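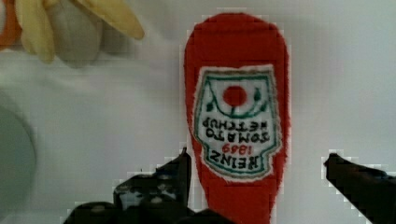 Does a strip-cut shredder make household paperwork unreadable?

It makes the paper slower to read. Strips that run the full length of a page can be matched by color, paper weight and typeface, and a line of text that lay parallel to the blades often survives whole. For anything with an account number, a signature or a date of birth, use a cross-cut or micro-cut machine, or soak and pulp the paper by hand.

The rest of this page covers paper, labels, old devices and forms, in the order most households run into them.

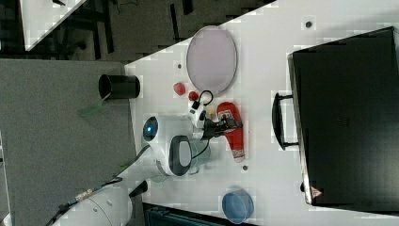

Home Records & Privacy
By Rukhsana Sethi | Updated May 3, 2025 | Technical review: Zhuoran Yin

Sorting before shredding

Most household paper carries a name and address and nothing else. That information is already on the mailbox, and shredding all of it wears out the machine. Set aside the sheets that combine a name with a second identifier: account number, policy number, tax number, medical record, full date of birth, signature. Those go in the shred box. Everything else can be recycled flat, which recycling plants generally prefer.

Keep tax records and property documents according to the rules where you live. Check before you discard. A shredded receipt for a roof repair is hard to replace.

Remove plastic windows and glued-in cards before feeding. Staples are tolerated by many cross-cut machines, but paper clips are not. Read the plate on the lid. The small Zerken unit in our office is rated for 15 minutes of running, then a cooling period, and it will cut out on its own if pushed past that. Oil the blades along the full width of the slot, run in reverse for a few seconds, then run forward with a sheet of scrap.

No shredder

Fill a bucket halfway with warm water and add the torn paper. Leave it overnight. Stir with a stick until the sheets fall apart, strain through an old pillowcase and squeeze. Laser print holds on longer than ink — toner is plastic and does not dissolve — so tear those pages small first. Put the pulp in the trash or, if the paper was uncoated, in the compost.

Shipping labels

Peel the label off while the box is still assembled. The flat side gives resistance. If it will not peel, warm the label with a hair dryer and lift from one corner. A black marker over the address is a weak fix: thermal labels often show the print through the ink when held at an angle. Rubbing alcohol on a cotton pad will fade or darken many thermal labels, but test one first. Remove the barcode too. It can be linked to a delivery record.

Warranty and loyalty forms

A warranty card usually needs the model, the serial number and the date of purchase. Questions about income, number of children, hobbies and home ownership serve marketing, and fields without an asterisk can be left blank. The longest card in our file, for a Lashari stand mixer, ran to 20 questions. Four were required.

Keep one email address for stores and a separate one for the bank, utilities and school. When the store address fills with junk, it can be dropped without breaking anything important.

Asking a company what it holds

Many places now give residents a legal right to see the personal information a business keeps and to have it corrected or deleted. The right varies by state and country, and so does the time the business has to answer. A short letter works as well as a long one. State your name, the account or email concerned, what you want (a copy, a correction or a deletion) and the date. Do not send a full copy of an identity document unless it is asked for. If it is, cover the fields that are not needed.

Rizwan Satti, a reader, requested his file from a furniture retailer and received 171 pages. Most were page views. Ask for the file in a searchable format.

Old phones and computers

Back up, sign out of every account, remove the SIM and memory card, then run the factory reset from the settings menu. The order matters on phones with an activation lock: a device reset before sign-out may be useless to the next owner. On computers, confirm that the drive was encrypted before the reset. If it was not, encrypt it, then reset.

Printers are commonly forgotten. Some models keep fax numbers, scan addresses and Wi-Fi passwords in memory. Look for "restore defaults" in the service or network menu, and check that the Wi-Fi name no longer appears afterward.

Storage

Papers worth keeping go in a closed metal box, off the floor, away from the water heater. Label the box with a number and keep the list of contents somewhere else. Clear it out once a year. We do ours in July.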